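The Big Room at Besham: A Small Gallery

Many people asked me to show the hall where we work now, so I finally made this page. My name is Rosimeire Caldeira and I take care of the furniture and the storage in the Besham building. I am not a photographer, and I ask you to be patient with me. The page was put online on Friday, April 22, 2022, and I will add to it when I have time.

First a little history. The hall was built for a company named Roder, which kept textile machines in it for many years. After them came Bassi, a furniture seller, and they left us some good things and also many bad chairs. We received the keys in October. The floor plan that came with the keys says 1,984 square meters, and my colleague Tarcísio Xavier says that he has walked each of them with a broom.

What I like the most is the height. When you come in from the street door, you first pass a low corridor, and then suddenly there is so much air over your head. The ceiling is white and corrugated, with white beams going across, and on a bright day the daylight comes in strongly from the high windows.

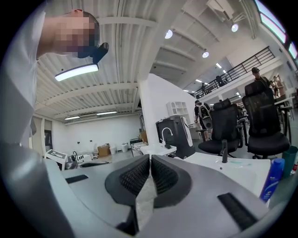 We thought for a long time about how to divide such a large space. Tarcísio wanted real walls. I wanted to keep it open, because in my old job I sat for 8 years in a room with no window and I did not want this again. In the end we agreed on a few light partitions and many small pieces of furniture that two people can carry.

The small white shelf units with open cubbies are my favorite of these pieces. They are easy to clean, and they take very little room. I ordered them from Drostuvow, and the delivery came on two different days, with the screws on the second day. If you borrow something from a cubby, please put it back in the same one. I know that I repeat this often.

The mezzanine has a black metal railing and it is the best place to see how the hall is arranged. I go up there before I move anything heavy and I make a drawing in my notebook. From upstairs you notice things which you cannot notice from the floor – for example, that a path between two work areas has become too narrow, or that all the tables have slowly moved toward the windows.

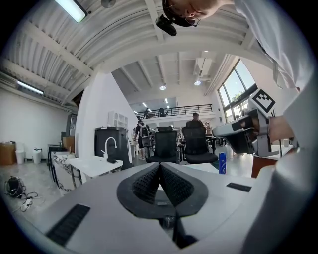 The hall with the mezzanine at the far end, and green trees outside the tall windows.

A few practical notes for those who will visit us. The air conditioning takes a long time to cool such a high room, so please keep the street door closed in the summer. The ceiling lights are switched from the panel near the stairs, and the labels on the panel are still the old ones from Bassi – "Sofas" is the left side and "Beds" is the back. We will change them soon.

If you have older photos of the building, from the Roder time or from Bassi, please bring them to my desk. I will copy them and give them back to you the same week.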